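NOTICE OF UNCLAIMED EFFECTS

The Trollcombe Residence closed its laundry in July, and all property remaining on the shelves passed into the keeping of the Office of Effects at Leltport. The Office received it without comment. It was the duty of the Office to receive things, to enter them in the register, to hold them for the stated period, and to return them to any person who could show a claim.

Entry 3112 was a single knit garment, gray. It had come in with the bedding from the upper floor, folded inside a pillowcase marked Bainbridge. Inquiry established that Bainbridge was the name of the firm which had supplied the pillowcase, and that the firm had supplied 66 others like it. The pillowcase was returned to stock. The garment was given a shelf.

Two letters were sent. The first, to the former residents, produced no reply. The second was addressed to the former night clerk, Kieran Inskip, at a boarding house in Panon, and was answered on plain paper in a careful hand. Mr. Inskip regretted that he could not say whose it was. He recalled that the upper floor had been cold, and that articles of clothing had gone from room to room in the winter months without any record being made. He wished to know whether the garment was being kept folded.
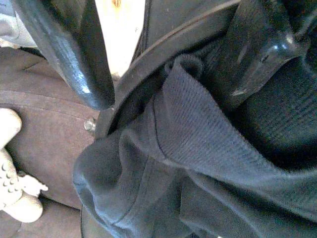
The Office had no rule on folding. Its regulations required only that textiles be kept dry and apart from metal, and the question was referred upward, where it remained for some weeks. In the meantime the entry in the register was found to be too brief, and a fuller one was made: one garment, fine knit, dark slate gray, with a ribbed band and a straight seam, the cloth lying in soft folds. The word "soft" was queried at review – it was not a term of classification – and was allowed to stand.

A second letter came from Panon. Mr. Inskip had now remembered wearing such a garment himself, on two nights, at the desk. He did not offer this as a claim. He had been lent it by someone on the stairs, in the dark, and had left it over the banister in the morning, as was the custom.

The regulations provided for owners and for heirs. They made no provision for borrowers. After consideration the Office wrote to inform him that entry 3112 would be issued on loan, without term, and that the borrower was at liberty to lend it further, provided that it was kept dry.

The register was amended on 2025-10-25. In the column for the owner's name the clerk wrote "the upper floor," and blotted it, and sent down for string.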